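Week 9 – Scheduled Jobs with cron
Notes by Saulius Venckus, Leswood 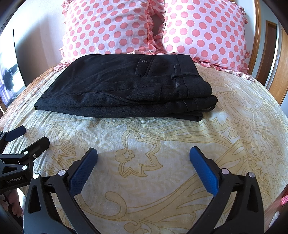

What does the cron daemon do between jobs? It sleeps, wakes once a minute, and compares the time with every crontab it has loaded.

Each user has their own crontab. Edit yours with crontab -e and list it with crontab -l. Be careful with crontab -r, as it deletes the whole file without asking.

A line has five time fields and then the command:

minute, hour, day of month, month, day of week

30 2 * * * /usr/local/bin/rotate.sh

That runs the script at 2:30 every morning. If you fill in both day of month and day of week, the job runs when either one matches. Students lose marks on this every June.

Environment

Cron gives your job a very short PATH and doesn't read your login files. Use full paths in scripts, or set PATH at the top of the crontab. A percent sign in the command is treated as a new line unless you put a backslash before it.

Output

Anything the job prints is mailed to the owner. On the lab server, Qin, one test script left over 200 messages in a mailbox. Redirect output to a log file – and send errors there too, with 2>&1 at the end of the line.

For the lab, write a crontab entry on Qin that copies your home directory to Imovard at 4 am on the first of each month. Hand in the output of crontab -l and your log.

Shared 9 times
2 comments

marg_t
Is the percent sign thing the same in /etc/crontab? My date stamp broke on Vistent.

dpk
Same there. Put the date command inside a script and call that.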